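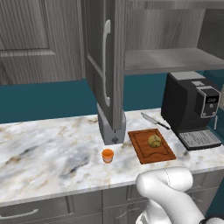 **Ticket 2000-17**

Opened: 13 August 2018
Product: Lasuveo reader app, tablet
Title affected: *The Widow of Amstead* (historical romance, ebook)
Reported by: Kiran Mathur
Status: open, waiting on publisher

**Problem**

Reader bought the ebook in April and got as far as chapter 9. After the last app update the book opens at chapter 12, and chapters 10 and 11 are missing from the contents list. Progress shows 69% on the page where it used to show a lower number. Her notes on the early chapters are still there. The reader's guide at the back is also gone.

**Steps tried**

1. Closed the book and opened it again. No change.
2. Removed the download and got it again over home wifi. Chapter 10 came back, but it stops when Clara reaches the Midley ferry. Chapter 11 still missing.
3. Signed out and in. The bookmark moved to the title page. Contents list unchanged.
4. Opened the same book in the web reader. Same gap, so the tablet is probably fine.
5. Tried the other two books in the series. Both open to 100% with every chapter listed.

**Notes**

The file on our side is the second edition. Tyagi (publisher) sent it to replace the first, which had the sheriff's name spelled two ways. The first edition has all the chapters. I compared the contents pages and the second edition file skips from 10 to 12.

Kiran asked whether Clara marries the sheriff or the schoolmaster, as she has a book club meeting coming up. I haven't read it and told her so.

**Next**

- Sent both files to Tyagi and asked for a corrected one.
- Put the first edition back on her account for now. Her notes did not carry over to it, so she should keep the second edition on her shelf as well.
- Refund offered. She would like to keep the book.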